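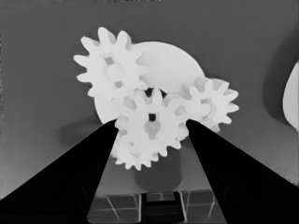 Home Guides Library Forum Sign in

4. Setting up your film catalogue

This section of the Karaki guide assumes you have installed the program, opened it once, and closed the welcome tour before it finished. Everyone does. If you haven't installed it yet, go back to section 2 and we'll wait.

Karaki keeps a list of the films you own, the films you've seen, and the films you tell people you've seen. It doesn't play them. There is a Play button, left over from an earlier version, and it opens whatever your computer thinks a film should open in.

4.1 Before you start

Put your film files in one folder, or in several folders inside one folder. Karaki will follow subfolders down as far as they go, including the one called New Folder (3).

Give each file a name with the title and the year of release in brackets. The year matters more than you'd think. There are a great many films called The Return, and without a year Karaki will pick the one with the longest cast list.

Caution: Don't rename files while a scan is running. Karaki will list the film twice, once under each name, and neither entry will have a poster.

4.2 Adding your first library

1. Open Karaki and choose Library, then New.
2. Type a name. "Films" is fine. You can change it later, though the old name will stay on printed lists until you restart.
3. Click Add Folder and choose the folder from 4.1.
4. Choose a language for plot summaries. Karaki will look for a summary in that language and fall back to English if it can't find one.
5. Set your region. This decides which classification shows beside the title and which release date is treated as the real one.
6. Click Scan.
7. Make a cup of tea. The progress bar is decorative until the last third, when it becomes quite accurate.

Kristine Sebastian's test library has 469 titles and is the one used for the screens in this guide. If your list looks different from hers, you own different films.

4.3 Fixing bad matches

When the scan is done, anything Karaki wasn't sure of goes to a tray called Unmatched. On the first pass Kristine's library had 211 titles in there, most of them Hungarian shorts from a single boxed set with no years on the sleeves. Don't be alarmed by a full tray. An unmatched film is still in your catalogue. It just has no director, cast or plot, like some films we could mention.

1. Open the Unmatched tray.
2. Select a title and click Look Up.
3. Pick the correct film from the list. Check the year and the running time, in that order.
4. If the film isn't listed, click Enter by Hand and fill in what you know. Only the title is required.
5. Click Keep. The film leaves the tray.

Note: A remake and its original can sit side by side, but give each one its own file name. If both are called simply by the title, Karaki treats them as a two-part film and adds up the running times.

Note: Television films are matched as films. Miniseries are matched as television and left out altogether, unless you tick Include Series in Settings. Tariq Satti has written at length about this on the forum and we have read all of it.
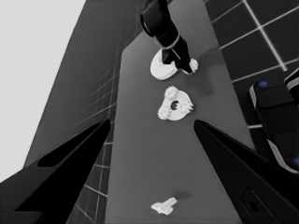
White objects on a grey tabletop, computer rendering.

4.4 Plot summaries

Each film has a summary field that holds up to 2000 characters. Summaries brought in by the scan are usually well under that. Your own may not be.

1. Select a film and click the Summary tab.
2. Click the pencil.
3. Write, paste or delete as you see fit.
4. Click Save before you click on another film.

Caution: Step 4 is there for a reason. Karaki does not ask whether you'd like to keep your changes. It assumes that a person who wanders off in the middle of a summary has lost interest.

Imported summaries sometimes end in three dots in square brackets. This means the source ran out of room. Karaki can't get the rest, and you will need to watch the film to learn whether he gets on the train.

To stop summaries showing in the main list, untick View, then Show Plots. We suggest doing this if you share the catalogue with someone who hasn't seen things. The summaries come from several places and some of those places have no manners about endings.

4.5 Ratings and viewing dates

Karaki uses a five-star scale with halves. Click once for a full star and twice for a half. Click three times and you've given it one and a half stars, which is a known fault and has been applied to several very good films.

1. Select a film you have watched.
2. Click the stars until they show what you meant.
3. Click Seen and enter a date. If you can't remember, leave it blank.
4. Add a second viewing with the plus sign.

For films seen long ago, you can enter just the year. Anything before 2000 will be shown with a small clock, which Hussam Hijazi drew and which he would like people to know is meant to be a clock.

4.6 Sharing a catalogue

Two people can use one catalogue with separate ratings. The average is shown in the main list, and the difference is shown if you hold the pointer over it.

1. Choose Library, then People.
2. Click Add and type a name.
3. Choose whether this person may delete films. Think about it first.
4. Switch between people with the menu at the top right.

Caution: If you both rate a film while signed in as the same person, the later rating wins. Munther Atallah and Jihad Atallah spent most of December trading scores on the same musical this way, each under the impression that the program was broken.
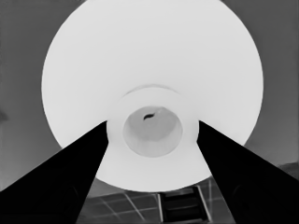
Can I keep discs and tapes in the same catalogue as my files?
You can add them by choosing Library, then Add Without File. Type the title and year, pick a format from the list, and use the Shelf box to say where it lives.

4.7 Backing up

Karaki saves a copy of the catalogue each time you close it and keeps the last five. The copies hold your ratings, dates and summaries. They don't hold the films.

1. Choose File, then Back Up To.
2. Pick a drive other than the one your catalogue is on.
3. Click Save.

To restore a copy, choose File, then Restore, and pick the one you want. Anything you've changed since that copy was made will be gone, including any opinions you'd softened.

Section 5 covers printed lists, loan reminders, and how to word the loan reminders.

Page last updated May 5, 2021

3 comments Share Print this section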